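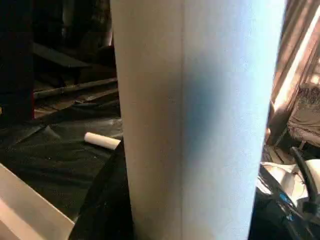
Caméra de poignet, cylindre clair en gros plan. Trait de joint vertical un peu à gauche de l'axe.

Cahier de manipulation, projet étudiant Flillo
Atelier de robotique, Trindport
Décembre, séance de l'après-midi
Présents : Ginevra Longo, Jawad Rind, Vittoria Farina. Encadrement : Loredana Carbone. Rédaction : G. Testa.

Objet de la séance

Reprise de la tâche de montage de mobilier à deux bras, en téléopération. Le sujet retenu pour le semestre est inchangé : maintien d'une chaise retournée par un bras, prise et positionnement d'un pied par l'autre. La soutenance intermédiaire portera sur la seule phase de prise. Le serrage de la visserie est renvoyé au second semestre, conformément à la remarque de Mme Carbone lors de la revue de novembre.

Deux points étaient à traiter aujourd'hui : la répétabilité de la fermeture des pinces sur un objet cylindrique lisse, et le comportement de la détection de contour lorsque l'objet occupe une grande partie du champ de la caméra de poignet.

Préparation

Mise sous tension à 14 h 10. Contrôle des arrêts d'urgence effectué par J. Rind, conforme. Fiche de prise de poste signée et classée dans la chemise rouge.

Le logiciel d'enregistrement Bonari a refusé la configuration de la semaine précédente : le fichier de calibration du poignet droit portait l'ancien nom de bras. Renommé à la main, relancé, accepté. Il conviendra de corriger le script de sauvegarde, l'erreur ayant déjà été signalée deux fois dans ce cahier.

Cadence d'acquisition fixée à 30 images par seconde sur l'ensemble des caméras. Temporisation entre l'ordre de fermeture et le début de la levée : 2000 ms. V. Farina souhaitait une valeur plus courte ; la discussion est reportée, les essais de ce jour devant rester comparables à ceux de la série antérieure.

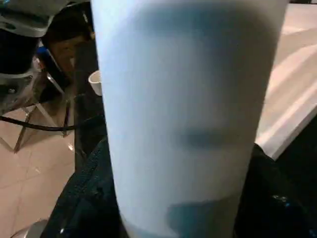
Première série, approche lente. La consigne donnée à l'opérateur est de s'arrêter avant tout contact et de laisser la détection se stabiliser avant de descendre. Sur les premiers passages, la détection propose un contour cohérent tant que les deux bords verticaux de l'objet restent visibles. Dès que l'objet remplit le champ en hauteur, l'algorithme perd ses repères haut et bas et renvoie une estimation de distance qui dérive. Le phénomène était attendu. Son ampleur l'était moins : l'estimation varie encore bras immobile.

G. Longo propose de renoncer à la distance estimée par l'image en fin d'approche et de s'en remettre à la position articulaire. Essai fait en coupant la correction visuelle sous un seuil de 70 mm. Le mouvement est plus régulier à l'œil, la fermeture mieux centrée. À confirmer sur les journaux avant d'en tirer quoi que ce soit.

Incident mineur : arrêt de l'enregistrement à la trame 2062, sans message. L'épisode est conservé sous sa forme tronquée et marqué comme tel. J. Rind pense à une saturation de la mémoire tampon. Le poste a été redémarré, et l'incident ne s'est pas reproduit au cours de la séance.

Deuxième série, prise et maintien

Opératrice : V. Farina. Mesure de la force de serrage relevée par le courant moteur, faute de capteur dédié (la commande passée chez Tedesco n'est toujours pas livrée ; L. Carbone relance le service des achats).

Le principe est de fermer jusqu'au palier de courant, d'attendre la fin de la temporisation, puis de demander une légère rotation du poignet. Un glissement doit se lire comme un écart entre l'angle commandé et l'angle suivi par l'objet.
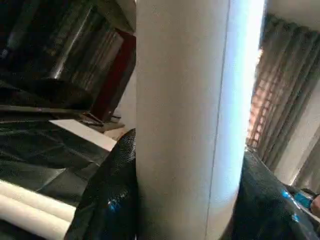 Le revêtement des doigts a été dépoussiéré avant la série, avec un chiffon sec uniquement. L'alcool est désormais proscrit sur ces surfaces, voir la note de G. Longo en début de cahier. On relève un palier de courant net à chaque fermeture. La rotation est suivie sans écart perceptible par l'opératrice, ce que les journaux devront établir. En revanche, la seconde pince se referme avec un décalage lorsque les deux ordres sont envoyés ensemble. Ce décalage paraît constant. Il pourrait provenir de la file de messages plutôt que de la mécanique ; J. Rind se charge de l'examiner avec un horodatage de part et d'autre du commutateur.

Remarque de méthode. L'éclairage n'est pas maîtrisé et modifie le contour d'un essai à l'autre. Le côté tourné vers la lumière se confond avec l'arrière-plan, et le bord est alors détecté trop à l'intérieur. Deux solutions ont été évoquées : exposition fixe, ou rideau supplémentaire. L'exposition fixe sera essayée en premier, sans achat.

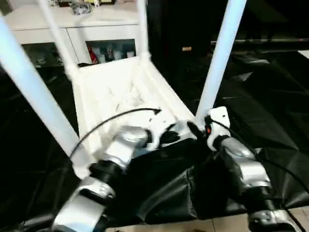 La troisième série porte sur la coordination des deux bras, et c'est elle qui sera présentée à la soutenance. Configuration adoptée : chaise retournée sur la bâche noire, pieds vers le haut, pince gauche serrant le bord du cadre d'assise, pince droite tenant la base du pied avant droit. Le câble du bras gauche forme une boucle qui passe au-dessus du dessous d'assise. Cette disposition n'est pas satisfaisante. Un guide-câble devra être posé le long du segment supérieur avant la prochaine séance, et d'ici là aucune rotation complète du poignet gauche n'est autorisée. La bâche pose une autre difficulté : ses plis brillants sont pris pour des bords par la détection. Une couverture mate sera demandée.

Sur le plan de la conduite, l'opérateur tend à corriger avec le bras droit une erreur commise par le bras gauche. G. Longo l'a observé chez les autres puis constaté sur ses propres essais. Consigne proposée pour le protocole : une fois le cadre tenu, le bras gauche est verrouillé par logiciel et seul le bras droit demeure sous commande. Mme Carbone donne son accord, sous réserve que le déverrouillage reste accessible au pied.

Fin de séance à 17 h 40. Mise hors tension, pinces ouvertes, données copiées sur le serveur de l'atelier. Sommes de contrôle vérifiées par V. Farina.

À faire

G. Longo : dépouillement des journaux de la première série, avec et sans correction visuelle. Tracer l'estimation de distance à bras immobile.
J. Rind : mémoire tampon, décalage des pinces, script de sauvegarde de la calibration.
V. Farina : rédaction du paragraphe « protocole » du rapport intermédiaire, exposition fixe sur les deux caméras de poignet.
G. Testa : guide-câble, couverture mate, mise à jour de la fiche de risques.
L. Carbone : relance Tedesco.

Ajout du soir, G. T. : l'épisode tronqué s'ouvre correctement dans Bonari mais sa durée affichée est nulle. Ne pas l'inclure dans les moyennes.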